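Home | About | Sewing | House | Garden | Archive

The chair, the jersey and a very slow Sunday sort of job

15 Mar 2021

Print this page | E-mail this to a friend

I have been meaning to write about the big seat for ages, mostly because I keep getting asked if I'm still glad I had it re-covered instead of buying new. Yes! Very. It came with us from the old flat in Lilport, where it lived under the window and went a horrible streaky yellow down one side, and for the first few years I just threw a blanket over it and hoped.

The fabric came from Warnari, who do end-of-roll upholstery cloth. I had 28 samples pinned to the kitchen door at one point (I know) and went round and round between a mustard, a navy and the one I ended up with, a sort of grey-green with a speckle in it. On the sample it looked a bit dull, if I'm truthful. On a proper wide cushion it looks lovely, and it changes with the light – quite green in the morning, nearly all grey by teatime. The whole lot with the new padding came to £300, which made me gulp, but I'd been quoted a good deal more elsewhere.

What I did not think about was that a nice wide seat is also a nice wide shelf. Everything lands on it. Coats, post, the library books, the bag of bits for the charity shop that has been going to the charity shop since before Christmas. I've got a rule now that it gets cleared before supper, and I keep to it perhaps half the time.

This week it's been the mending. I'd put off the mending basket all winter and finally tipped it out, and there were 17 things in there, including a pillowcase I have no memory of owning. Most of it was buttons and hems, so I did those in front of the telly over two evenings. That left the red top, which I'd been avoiding.

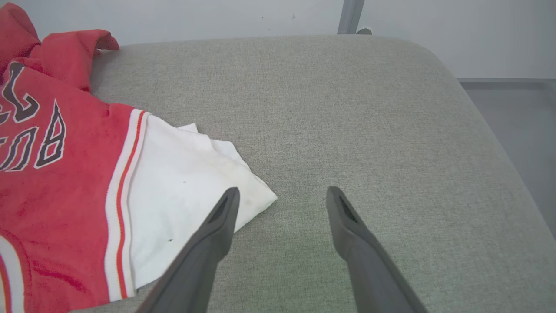 The red one, waiting its turn on the grey-green cushion.

I'm very fond of it. The red has faded to something a bit pinkish, and I like it much better than a bright red. It's the big lettering that worries me, dark grey with a thick white outline, and then that wide white trim with the thin stripes along it. You can't just run a needle through that and hope, the stripes show up every wobble. I've had a look through my threads and the nearest thing I've got is an Orik reel in a brick colour that's a shade too brown, so I've ordered another one and will do it properly when it comes.

In the meantime I gave some thought to washing it. I do anything with lettering inside out on a cool wash and dry it flat, never in the tumble dryer. I learned that on a sweatshirt years ago, the letters cracked like old paint and it ended up as dusters. If I have to iron one I do it from the back with a tea towel in between, and I go round the letters as best I can.

And a word about the cushion cover itself, for those who asked. It unzips, but I've only had it off once and getting it back on took two of us and some language. Mostly I hoover it with the little brush and turn it over when I remember. The weave hides crumbs rather too well, so do give it a good bash outside now and then. No pulls or bobbles so far, though I'm careful about anything with a zip being dumped on it.

Next up is the footstool, which I'd like to do myself with what's left of the roll. I've got a staple gun from Zeleke still in its box and a free weekend in April, so we'll see. If anyone has done piping round a curved corner without crying, please leave me a comment and tell me how!

Contact | Copyright 2021, all rights reserved | Back to top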